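Category: Galleries / Workrooms and Studios

The Round Room at Marnstead

I have rented a desk in the Marnstead building since January, and from the first week people were asking me what it looks like inside. I am not a photographer and my English is slower than my hands, but I wrote down some lines for each thing I like there, so this page became half a gallery and half a letter. Please read it in any order you want.

The room is on the second floor, over the old Gendetti showroom. You reach it by a narrow stair with 145 painted on the wall at the bottom, which is the number of the house in the street and not the number of steps, as I believed on my first day.

The windows. This is the reason why I took the place. The glass goes in a curve and it is divided into tall panes with white frames between them. Aoife Daly, who has her desk nearest to the door, told me that the curve was made for the showroom people, who wanted to be noticed from the road. For us it means that the daylight moves slowly along the room the whole day, and in the afternoon everybody turns the chair a little.

The blinds. They are white and horizontal, the old venetian type, one for each pane. I know some people find them too much like an office. I like them very much. With the blinds closed the room becomes calm and even, and you can work with small things without hard shadows. To clean them is another story. Kevin Gallagher has a method with a cotton sock on the hand, and he does one pane in the time I need to find the sock. 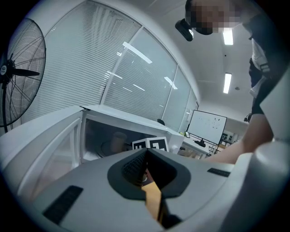 The fan stays near the windows from spring until late autumn. It is a black one, on a pole, with a round wire cage. We had a discussion if it is ugly, and the result was that it is ugly and it stays. Behind so much glass the air gets heavy quickly, and the blinds help only with the sun. On the lowest speed it makes a soft noise which I now miss when I am at home.

The white cabinet. It is open at the front and the sides let some light through, so I think of it as a small room inside the big room. Róisín Horgan likes it for the same reason I like it: a single object on a round base looks more serious in there than on a table. She can stand in front of it for a long time with her tea, moving nothing.

The ceiling lights. They are long and bright, and in the evening they repeat themselves in the glass as white bars. When I stay late I see them better than I see the street. Rohani Setiawan wanted to change them for warmer lamps from Dureo, and we got a price of 422 for the whole room, so for the moment we keep the cold ones.

The wood. A light wooden surface was my only wish when I came, because on dark tables I lose screws, pins and also my pencil. The pale colour gives back some light from below – on a grey day this is a real help. We put oil on our desks every few months with a product from Ó Riain, the small shop at the corner, where one tin costs less than a lunch.

The quiet. It can't be photographed, but it belongs to the list. Aoife Keane has the desk at the far end, and if she laughs at something we all hear it, as the curved wall carries the sound along to the other side. Visitors often speak very low after a few minutes without knowing why.

If you would like to come and look, ring the bell marked 331 and wait a little, the stair is long. We are there most mornings. I will add more lines when the summer comes and the blinds go up again.

Posted Sunday, March 13, 2022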